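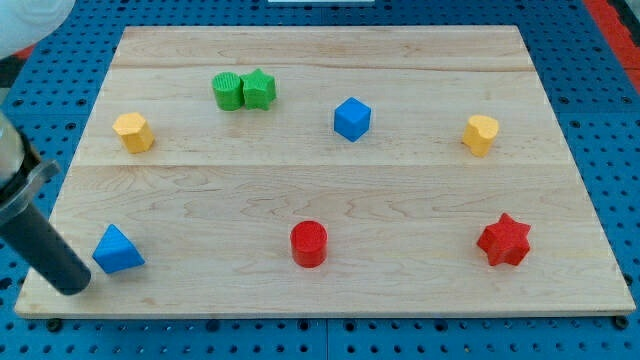

在家里练踢踏舞，最先要解决的是地板。我在 Wikodholm 的公寓里跳了很久，试过地毯，试过瓷砖，也试过直接在客厅的木地板上跳，后来还是自己做了一块练习板。选木板的时候，请先看它的表面。图中的浅色木板，木纹是一道一道的波浪，中间有一条横缝，把板分成上下两部分，这样的缝在练习板上就要特别留意。买来的板如果有缝，请把手指放在缝上来回摸，感觉有高低，就要用砂纸磨平，不然鞋头的铁片会挂住。磨的时候顺着木纹的方向，横着磨会留下白色的划痕，很难去掉。

我写的这些方法，都是在家里做过的。中文是我后来学的语言，有些工具的名称我可能用得不够准确，请读者原谅。

练习板的尺寸

我的板长 2000 毫米，宽 900 毫米。这个长度可以向旁边走几步，再走回来，宽度也够转身。有人做 1000 毫米见方的小板，放在床边，用完竖起来靠墙，也很好用，可是只能练原地的动作。如果您住的房间门很窄，请在买木料之前先量门，再量电梯。我第一次没有量电梯，结果一个人把板从楼梯搬上去，中间休息了好几次，邻居经过的时候还要侧着身子走。

板太长不方便收，可以做成 2 块，中间用合页连起来。合页要装在背面，螺丝要比板的厚度短。装好以后把板打开，放平，用一把直尺横放在接缝上面，从侧面看尺子下面有没有光。有光的地方就是低的地方，可以在背面垫一点薄纸板，再拧紧螺丝。

板的下面

楼下的人听到的声音，多数是从地板传下去的，所以板下面的一层比板本身更重要。我现在用的是 Cliltik 的橡胶垫，深灰色，可以用剪刀剪。买回来的时候气味很大，请先放在阳台上，打开，不要卷着，等气味淡了再拿进屋里。以前我用旧的瑜伽垫，也可以，只是太软，跳的时候板会晃，脚踝很容易累。

垫子要剪得比板小一点，从板的边往里缩一个手指的宽度。如果垫子露在外面，灰尘会粘在上面，擦起来很麻烦，走路时也会踢到。

不要把垫子粘在板上。我粘过一次，夏天的时候胶变软了，从边上流出来，沾在客厅的地板上，我用了整个下午才刮干净。只要把垫子铺平，把板压在上面，它就不会走。

垫子和客厅地板之间，可以再铺一块旧床单。有的橡胶放久了会在木地板上留下黄印，这个印子擦不掉。我的沙发后面现在还有一个，幸好沙发能挡住。

板面怎样保养

平时只用干的拖布。汗滴在板上，要当时擦掉。水太多，木头会鼓起来，鼓起来的地方干了以后也不会完全回去。

请不要打蜡。家具店的人会很热心地向您推荐地板蜡，他们不知道您要在上面跳舞。打过蜡的板非常滑，特别是穿着铁片鞋的时候。如果已经打了，可以用温水加少量洗碗液，拧得很干的布，一小块一小块地擦，每擦完一块马上用干布再擦一次。晾一个晚上，第二天先穿运动鞋上去试。

板上出现毛刺的时候，用细砂纸包住一块小木头，轻轻地磨，磨完用手掌检查。我一般在每年九月打开窗户做这件事，那时天气还干，灰也容易出去。磨过以后用微湿的布把木粉收起来，吸尘器的刷头里会藏木粉，以后吸地毯的时候又掉出来。

板不用的时候，平放最好，比如放在床底下。如果必须竖着放，请过一段时间换一个方向，左边朝上换成右边朝上。我的第一块板总是用同一个方向靠着暖气旁边的墙，春天拿下来时已经弯了，放在地上像一条小船。

鞋子和铁片

铁片的螺丝会松。开始练习以前，拿起鞋子在耳朵旁边摇一摇，有细小的响声就是松了。拧的时候用大小合适的螺丝刀，拧到有阻力就停下。拧得太紧，声音会发闷，鞋底的孔也会坏。

孔如果已经坏了，螺丝怎么拧都是空转，可以把一根牙签折断，沾一点木工胶，塞进孔里，等胶干透，把多出来的部分切平，再把螺丝拧回去。这个方法是做家具的人用的，在皮底的鞋上也有效果，在塑料底的鞋上我没有试过。

铁片的边用久了会变得很锋利，会划伤地板，也会划伤另一只鞋。我用一把细的锉刀，沿着边轻轻走一遍，然后用手纸擦。手纸没有被割破，就可以了。

鞋里面的湿气，请用报纸来吸。报纸揉成团，塞到鞋头，过一个小时换一次。不要把鞋放在暖气上面，皮会变硬，弯的地方会裂。

皮面上的白印，多半是汗里的盐。拿一块布，沾水和一点白醋，轻轻擦，晾干后再上鞋油。上鞋油的时候鞋底不要碰到，鞋底有油，走到板上就会滑。

鞋带我推荐扁的棉鞋带，圆的容易开。打好结以后，把两个头塞到旁边的鞋带下面，转身时就不会甩来甩去。

裙子和上衣

我们在 Moncrieff 舞蹈教室演出时穿长裙，裙子的下边有很多褶。这种裙子，洗之前要先把褶缝住：用长针脚，浅色的线，在离下边一个手掌的地方走一圈，洗完、晾干、熨好以后再把线拆掉。听起来很费时间，可是比一条一条地重新熨褶要快得多。

汗味重的上衣，我用 Fludik 的无香洗衣粉泡一会儿，水是冷的。泡之前请把扣子都扣上，把别针取下来。我有一次忘记取别针，衣服上留下一个小小的锈点，一直在领子旁边，现在演出时我用胸花遮住它。

有亮片的衣服不能放进洗衣机。把它翻过来，里面朝外，在盆里用手压，不要搓，也不要拧。用一条大毛巾把它卷起来，压一压，把水吸走，然后平放着晾。毛巾请选旧的，亮片会把新毛巾的线圈钩出来。

掉下来的亮片，不要扔。我有一个空的茶叶盒，专门放亮片、扣子和多余的钩扣。演出当天，盒子里再放一根已经穿好线的针，黑线和白线各一根。后台的灯光很暗，在那里穿针是很痛苦的事。

长裙用夹子夹住腰挂起来，下边不要碰到柜子的底。衣柜里面放樟木块可以，樟脑丸我不喜欢，灯光一热，气味都出来了，站在旁边的人会咳嗽。

时间和邻居

再好的垫子也有声音。我给楼下写了一张纸条，告诉他们我什么时候练习，并且留下电话号码。楼下的太太打来过一次，她说孩子要考试，请我那个星期早一点结束，我就改了时间。后来她还问我，有没有适合大人的初级班。

早上和晚上可以穿袜子练，在地毯上走步子，只练节奏和重心。穿袜子的时候请不要在练习板上转圈，棉袜子在木板上和在冰上差不多。另外一个办法是坐在椅子上练，脚踝放松，脚尖和脚跟轮流点地。坐着练的时候，哪只脚慢，听得很清楚。

放音乐的喇叭，请不要放在练习板上，也不要放在会跟着地板一起动的小桌子上。我的放在窗台，下面垫一块叠好的毛巾。声音只要开到自己能听见就够了，太大声的时候，听不到自己的铁片。

镜子

靠墙的穿衣镜要固定。跳的时候整个地板都在轻轻地动，镜子会一点一点往下滑，您自己看不出来。在镜子下面放两小条防滑垫，上面用带子挂在墙上的钩子上。租房子的人如果不能打钉子，可以把镜子放在两件重的家具中间，再检查一下它会不会往前倒。

擦镜子我用旧报纸和水，擦完手是黑的，请先洗手，再去碰浅色的裙子。

有读者来信问，练习板能不能放在阳台上过冬。在 Wikodholm 不行，这里的冬天太湿。如果您住的地方干燥，也请用布盖好，下面用木条垫高，每次下雨以后去看一下。塑料布不合适，里面会有水珠。

本页最后修改：2025年4月5日。关于橡胶垫的那一段，我换用新的垫子以后重新写过。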